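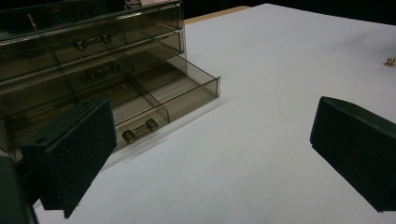
十一盘磁带和一支没人听过的合成器二人组
——声音档案实践课期末项目报告

一、先说说我是怎么掉进这个坑里的

选题那会儿我本来想做城市噪音采样，开题表都填了一半了。后来在学校后街的旧货店里翻到一个鞋盒，里面塞着11盘磁带，盒脊上用圆珠笔写着 Bideo，有几盘还盖了个蓝色的章，印着 Gruvier。老板说整盒一起拿走，不拆卖。我当时连磁带机都没有，还是买了（对，就是这么冲动）。

回宿舍搜了一晚上，中文网上一条像样的信息都没有，英文论坛上倒是有一个老帖子，说 Gruvier 是 Gunham 那边的一个小厂牌，只做磁带，八十年代末开张，没几年就散了，出过的东西基本靠邮购和演出现场卖。Bideo 是他们家的一个二人组，一台模拟合成器，一台鼓机，偶尔有人声，帖子里管他们叫“冷得像地下室的水管”。我看到这句就决定换题了。

所以这份报告写的就是我这一学期干的事：把这11盘磁带转成数字文件，修一修，编个目录，再挑一部分做成一张可以听的合辑。听起来很简单对吧！我开题的时候也是这么想的，进度表上给转录只留了一个星期，现在回头看那张表真想把它吃掉。

二、盒子里到底有什么

磁带拿回来之后我先没敢放。课上讲过老磁带的几种常见毛病，压带垫脱落、带基变形、掉磁粉，我就一盘一盘地看。状况比我想的好，有三盘的压带垫掉了，其中一盘的垫子还在壳子里晃，像个沙锤。有一盘的外壳是粘死的那种，没有螺丝，只能撬开换壳，这件事我后面还要抱怨。

内容上大致分成几类。一类是正式发行的版本，有印好的封套，黑白复印，画的是一些管道和楼梯。另一类是排练录音，盒子上只写了“房间”或者“周末”，一整面就是一段鼓机开着，两个人在上面试各种音色，中间会停下来说话，然后接着弹。还有两盘是现场，封套背面写着 Rezende，我一开始以为是人名，后来在那个老帖子的回复里看到有人提到 Rezende 是 Gunham 的一个演出场地，楼下是餐馆，二楼演出，能站的地方特别小。这就对上了，因为现场录音里真的能听到楼下有盘子的声音，安静段落里尤其明显，叮叮当当的，跟鼓机的镲片混在一块儿，有一次我还认认真真把一个盘子声标成了打击乐音色。

全部转完之后我数下来能独立成曲的一共38首。同一首歌的不同版本我算成不同的条目，这个标准我纠结了很久，指导老师在中期的时候也问过我，我的理由是他们每次弹得差别实在太大了，有一首歌在正式版里是四分钟的慢板，在现场版里快得几乎变成了舞曲，把它们算成一首我良心过不去。

三、转录

设备是跟系里借的双卡座，加上我自己的一个入门声卡。卡座借来的时候转速偏快，这个是我转到第三盘才发现的，前面两盘全部重来。发现的过程特别傻：我把两个版本的同一首歌并排放，发现正式版比排练版高了将近半个音，我还很兴奋地写了一大段笔记，分析他们为什么移调，是不是为了迁就人声的音域……写完去吃饭，吃到一半突然反应过来，排练版是我在同学那台机器上试听时顺手录的，而正式版是用系里这台录的。那段笔记我现在还留着，题目叫《关于 Bideo 移调策略的初步思考》，每次打开都脚趾抠地。

后来我用测试带校了转速，又花了一个下午调磁头方位角。方位角这个东西书上讲得很抽象，实际操作就是拿一把小螺丝刀，一边拧一边听高频，拧到最亮的位置停手。难点在于这11盘磁带显然是在好几台不同的机器上录的，给这一盘拧好了，下一盘又闷了，所以每盘都得重新来一遍。我的流程最后定成这样：

先快进快倒各一次，让带子松一松；
放一段有镲片的地方，调方位角；
看电平，峰值留出余量；
从头到尾不停顿地录完一面，中间不许碰桌子；
存成原始文件，只读，不再动它；
复制一份拿去修。

第四条后面那句是血泪教训。我有一次录到B面快结束，伸手去够水杯，胳膊肘撞到了卡座，抖晃得一塌糊涂，整面重录。

采样率的选择我在开题里写了一长段论证，现在觉得可以缩成一句话：空间够，就往高了录。磁带本身的高频到不了那么高，可是后面修爆音的时候，高采样率下那些尖刺形状更清楚，好认得多。
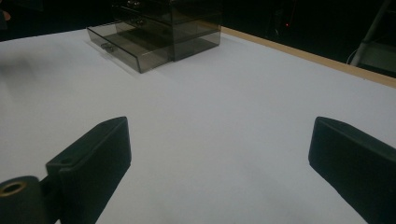

换壳那盘我单独说一下。这盘是排练录音里最长的，外壳粘死，带子在里面有点卷边，放的时候会发出吱吱的叫声。网上的教程都说用薄刀片沿着接缝慢慢撬，我慢慢撬了，壳子还是裂成了好几块，有一块飞出去，找了半天。带盘倒是好好的。把两个带盘移到新壳子里的时候要特别稳，手一抖整卷就散开，会变成一团棕色的面条，我提前在旧的空白带上练了好几次，散过一次，那一卷到现在都没卷回去，就在我抽屉里躺着。正式操作那天晚上我没让室友开风扇，七月的天，热得要命，室友对我意见很大。还好一次成功！放出来吱吱声也轻了很多，后半段还剩一点点，我没再处理。

四、修复，以及什么时候该收手

这部分是整个项目里最费时间的，也是我改主意最多的。

一开始我的想法很朴素，噪音都是坏的，全部去掉。于是我把第一首歌丢进降噪插件，参数拉得很猛，出来的东西干净得吓人，像有人在水底下弹合成器。磁带的嘶声没了，合成器上面那层毛茸茸的泛音也跟着没了，鼓机的沙锤直接消失。我拿给同组的人听，大家一致觉得像手机铃声。

第二次我走到另一个极端，什么都不动。结果也不行，有几首里面有那种断断续续的爆音，戴耳机听的时候每隔几秒被扎一下耳朵，根本听不进去音乐。

最后定下来的办法是嘶声基本不碰，只处理爆音、嗡声和明显的掉音。爆音我全是手工修的，在频谱图上一处一处找，放大，框起来，插值，听，不满意就撤销再来。我每修一处就往日志里记一行，到交作业前日志里是1522行。这个数字我截图发了朋友圈，换来一堆“你没事吧”。

有人会问为什么不用自动检测。我试过，问题出在 Bideo 的鼓机上。他们用的那个军鼓音色特别短特别硬，自动检测觉得它就是爆音，非常积极地把它们一个个全抹平了。有一首歌修完以后整段没有军鼓，我第一次听的时候居然还觉得挺有氛围的，过了一遍原始文件才知道少了东西。阈值调低又漏掉真正的爆音，来回折腾了几天，我放弃了。

嗡声相对好处理，用很窄的陷波把基频和前几个谐波压下去就行。这里有个小插曲，有一首歌里嗡声的音高跟合成器的持续低音几乎一样，压嗡声就等于压贝斯。我对着这首歌想了一晚上，最后只压了高处的几个谐波，基频留着。现在听的话，歌曲开始之前有几秒钟能听到那个嗡，然后贝斯进来，把它盖住了，我个人还挺喜欢这个效果的，虽然这么说对修复来讲不太专业。

掉音我处理得最少。短的可以从前后借一点补上，长的我就让它掉着。现场那两盘里有一处，左声道整个没了两三秒，右声道还在，我试着把右声道复制过去，听感反而更怪，像是整个房间突然被人捏扁了。于是撤销，在目录里注明。

排练录音里的对话我一句都没删。他们说话的内容大部分听不清，能听清的也就是“再来一次”“太快了”之类的。中期评审的时候有同学建议剪掉，说影响听歌，我理解，可我做的是档案版本嘛，合辑里可以剪，档案里我想留着。

五、编目

编目我用的是一张表格，没用专门的数据库。字段有：带号、面、起止时间、标题（照抄封套，包括拼错的）、版本、有没有人声、录制地点（能确定才填）、音质评语、修过哪些东西、备注。

标题照抄这件事值得说两句。封套上的写法前后不一致，同一首歌出现过三种拼法，我最初统一成了最常见的那一种，后来又改回来了，另外加了一列“归并标题”。多一列麻烦是麻烦，以后要是有人手里有别的 Gruvier 磁带，想来对一对，原始写法会有用得多。

“录制地点”那一列空得很厉害。除了明确写了 Rezende 的那两盘，其他我一概没填。其实我心里有猜测，有几首的混响听起来跟现场那两盘很像，说不定也是在那个二楼录的，但这种东西写进正式字段就收不回来了，我只放在备注里，后面打了问号。

音质评语我本来打算用五分制打分，打了十几首之后发现自己早上和晚上的标准完全是两回事，晚上累了什么都是两分。后来全换成文字，比如“B面中段发闷，人声靠后，结尾有串音”。读起来啰嗦一点，但至少我过一个月再看还知道在说什么。

六、合辑

合辑是给自己的奖励。从全部条目里挑，标准就一个，我想反复听的。挑到后来有点痛苦，单面时长就那么多，放了这首就放不下那首，A面的顺序我排了不下十遍。

我最后把两首现场放在了B面开头，后面接排练录音，用正式版的那首慢板收尾。从吵到安静这么走下来，中间有一段鼓机单独响了很久，我一度担心会不会太长，在宿舍放的时候隔壁来敲门问是不是洗衣机坏了。我没剪，反正是做给愿意听的人的。

母带处理我非常保守，只做了音量上的平衡和一点点均衡。原来的正式版动态很大，人声几乎是埋在合成器里的，我忍住了没去把它拎出来。

另外我真的做了实体磁带！数量很少，封套是用系里的复印机印的，试着模仿他们那种黑白复印的质感，印到第三版才不会糊成一团黑。对我来说把数字文件再录回磁带这件事多少有点滑稽，费了那么大劲把声音从带子上弄下来，又亲手送回去了。需要说明的是这一版只在课程展示上放，没有对外发行。权利归谁我到现在也没弄清楚，给老帖子的发帖人留过言，也按封套上的地址往 Gunham 寄过一封信，都没有回音。在弄清楚之前，文件只交给系里的资料室存着。

七、花了多少钱

课程要求写预算执行情况，那我就老实写了。整个项目一共花了3703元，开题时报的预算连这个的一半都不到。大头是声卡和一副监听耳机，耳机是中途加的，原来那副低频太肥，修嗡声的时候完全判断不了。剩下的是硬盘、测试带、空白带、新壳子、清洁用的酒精和棉签，还有那盒磁带本身。寄信的邮费也算进去了。系里报销了其中耗材的部分，其他自己掏，好在耳机以后还能用。

八、没做好的地方

时间估计得太离谱，这个前面已经说过了。再多说一点，我应该先把一盘完整地从头做到尾，转录、修复、编目全走一遍，再去排整个进度，那样第三盘才发现转速问题的事也许就不会发生。

修复前后的对比做得不够系统。我每首都留了原始文件，可是展示的时候才发现，没有准备成对的片段，当场翻文件翻得手忙脚乱，还放错了一段，把《初步思考》里那个转速偏快的版本放出来了，台下有人说“诶这个好听”，我也只好说谢谢。

对厂牌背景的了解也太薄。整份报告里关于 Gruvier 的内容基本就来自一个老帖子和封套上的字，这两种来源都没法互相印证，有些地方我写得心里发虚。下学期如果还能接着做，我想找找当年那种复印的小杂志，邮购厂牌一般会在上面登目录，哪怕只找到一页，也能知道 Bideo 到底出过几盘，我手里这些占多少。

还有一个很小的遗憾，有一盘排练录音的A面结尾，两个人弹到一半，带子到头了，咔一下就没了，翻过来B面是另一首歌。那段旋律特别好，我在别的带子里来来回回找了很久，没有找到后半段。

附：提交文件说明

原始转录文件，按带号和面命名，只读。
修复后文件，按条目编号命名，编号与目录表一致。
目录表一份，另有一份字段说明。
修复日志，按时间顺序，里面有些半夜写的备注语气不太好，请见谅。
合辑母带文件，A面、B面各一个。
封套扫描件，正反面都有，粘死外壳那一盘没有封套，只扫了标签。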